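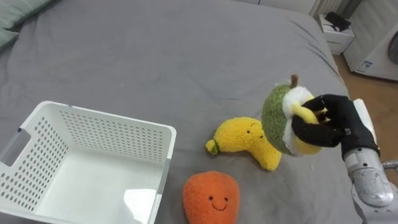
Week 2: Sorting, or why we classify anything at all

Right, so these are my notes from the lecture, tidied up a bit and with the parts I skipped put back in (sorry to everyone in the back rows, I ran out of time and talked very fast at the end). The readings are in the course folder. Noura Majali will be taking the tutorials this term, so send her your questions about the exercise and send me your complaints about the theory.

We started with the chapter on household inventories, and I know some of you found it dry. I love it! An inventory looks like a plain list of what somebody had, but every list has an order, and the order belongs to whoever held the pen. The Skendetstead inventory goes room by room: kitchen, back parlour, the loft where they kept apples and one broken loom. The Titura one ignores rooms altogether and goes by material, so all the pewter is together, then all the linen, then anything made of horn. Same sort of household, same sort of stuff, and you come away from the two documents thinking you've visited different countries.

Three terms to hang on to from this part. A category is a group you're prepared to put things in. A criterion is the test for getting in. A residual category is where you put whatever failed every test, and in an inventory it usually turns up as "sundries" or "other lumber". Look at the residual category first whenever you get a new source. The Skendetstead clerk has 76 entries and 8 of them are sundries, and those eight told me more about him than the rest put together. He didn't know what a butter stamp was, for one.

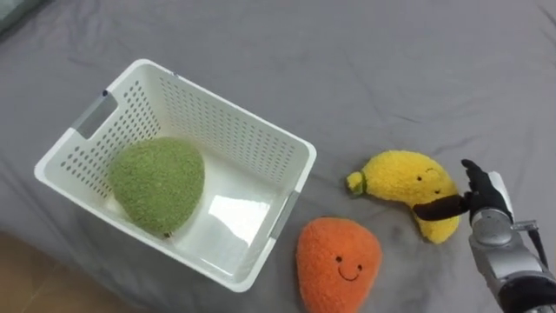

Criteria come in different colours and flavours, and the next distinction is the one I'd most like you to have straight before the essay. Some criteria are about the thing itself (what it's made of, its shape, its size) and some are about its relations (where it's kept, who uses it, what it goes with). Take three plush toys and a white plastic basket sitting on a grey bedsheet. By material the toys are one group and the basket is on its own. By place, all of it belongs to the bed, and a room-by-room clerk would write the lot down under "bedchamber" and keep walking. Is the basket a container, or is it one more thing on the list? The Titura clerk had this exact trouble with chests. Sometimes he lists the chest and then its contents, sometimes only the contents, and there's one maddening page where he lists a lid.

Khasawneh calls this the container problem, and the argument in that reading is that containers get dropped from lists because people see through them. I mostly buy it. Dustov's reply (the short one, read it on the bus) is that containers get dropped when they're cheap, and that you'll find every dear box in every inventory ever written. I'd like you to pick a side for the tutorial, even if you change your mind halfway through your own sentence.
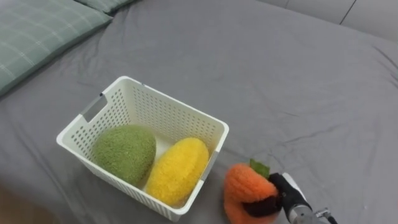
Which brings me to Trinidad Casado's question about whether a category can be wrong. Good question, and I gave it a rubbish answer on the day. Here's a better go. A category can't be false the way a statement can, but it can be useless for the job you've given it. Sorting linen by colour is fine for the wash and hopeless for finding a fitted sheet at ten at night. So when you criticise a clerk, say what he was trying to do first. Was he valuing the estate, splitting it between the kids, or checking nothing had gone missing?

Exercise for the tutorial: choose one drawer or shelf at home and write its inventory twice, using a different criterion each time. Keep both lists to a page. Underline whatever ended up in your residual category and bring it along to Noura's session, handwritten is fine.

Next week is library catalogues, so bring a pencil.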